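# Rilla Five-Year Line Journal

The Rilla is a hardcover journal for people in their late teens and twenties who want to keep a short record of those years. Each page covers one calendar day and is split into equal blocks, one for each year. You write a few lines, close it, and come back to the same page a year later.

It is undated, so you can start on a birthday, in May after exams, or on any other day. Write the year in the small box at the left of each block.

## What's inside

- 7 lines per block
- 2 ribbon markers, one for today and one for whatever you like
- A section at the back for lists (places lived, jobs held, books finished, people to write to)
- A pocket inside the back cover for tickets and photo strips
- Lay-flat sewn binding

The list pages were laid out by Yesenia Muñoz. They have headings printed in light gray so you can write over them if they don't suit you. The cover is cloth and comes in rust, navy or oatmeal.
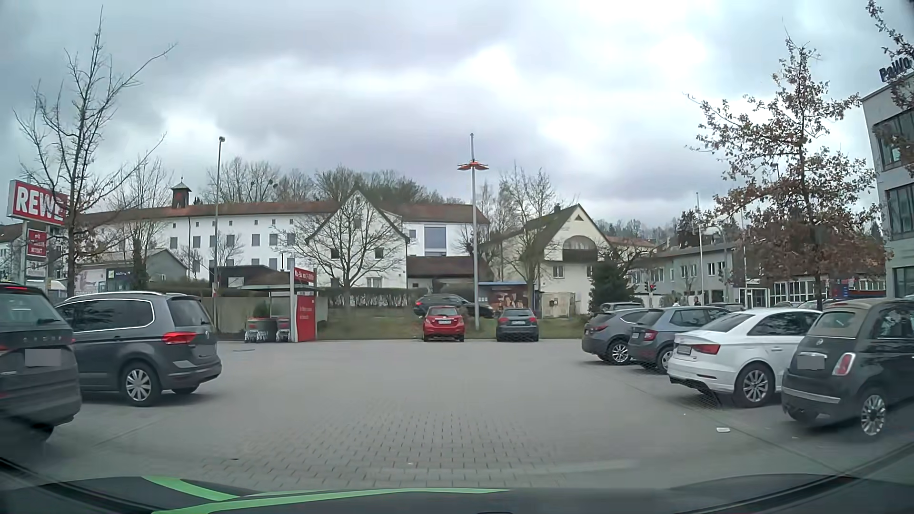
Most people who stop keeping a journal stop because they think the day has to be worth writing about. The blocks are short on purpose. "Moved the last boxes, ate on the floor" is a full entry. So is "Gray sky, parked near a black Fiat 500 and wanted one." Elvira Benavides, who tested the first version through her last year of college and her first year of work, wrote mostly about meals and bus rides, and she says those are the entries she rereads.

## Pens

The paper takes ballpoint, gel and pencil without showing through. Fountain pens are fine with a fine nib. Markers will bleed. If you want to use color, try it on the blank last page first.

## Prompts

A folded card with prompts comes tucked in the pocket. A few of them:

- Something you paid for yourself
- Who you called
- What you thought this age would be like
- A thing you no longer like

## Ordering

Item number 1488. The current printing is 1000 copies. Navy is low and will be restocked in May.

Gift wrap is plain brown paper and string. If you want a name stamped on the cover, type it in the order notes exactly as it should appear, accents included. Stamped copies can't be returned.

Page updated Apr 1, 2021. Questions about orders go to Fredy Ospina through the contact form.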